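Storing Seasonal Clothing in a Shared Cabinet

Residents of Hamann House may keep off-season clothing in the cabinets on the lower level. The steps given in this guide apply to all cabinets, including the older units in the Jinley wing.

Before packing, wash every item and let it dry fully. Empty all pockets and close zippers and snaps.

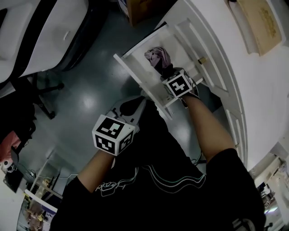
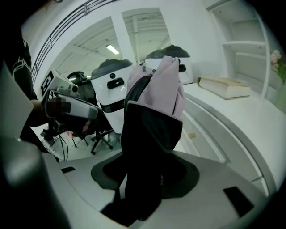
Lavender-purple cloth at an open white cabinet (first); pink and black garment (second).

1. Wipe the inside of the cabinet with a damp cloth and leave the door open until the surfaces are dry.

2. Sort clothing by weight. Heavy sweaters and jackets go on the bottom shelf, with lighter items on top.

3. Fold knitwear flat. Do not hang it, as the shoulders will stretch. Jackets with metal snaps should be folded with the snaps facing inward.

4. Place dark and light fabrics in separate cotton bags. Plastic bags hold moisture and are not permitted.

5. Attach a label showing the apartment number and the month of storage. Blank labels are available at the Elell Street entrance.

6. Leave a gap at the back of each shelf for air. The total load in one cabinet may not exceed 100 pounds.

Check stored items once in June and again before the heating season. If a musty smell is present, remove the clothing, air it for a full day and report the cabinet number to the building office, extension 685.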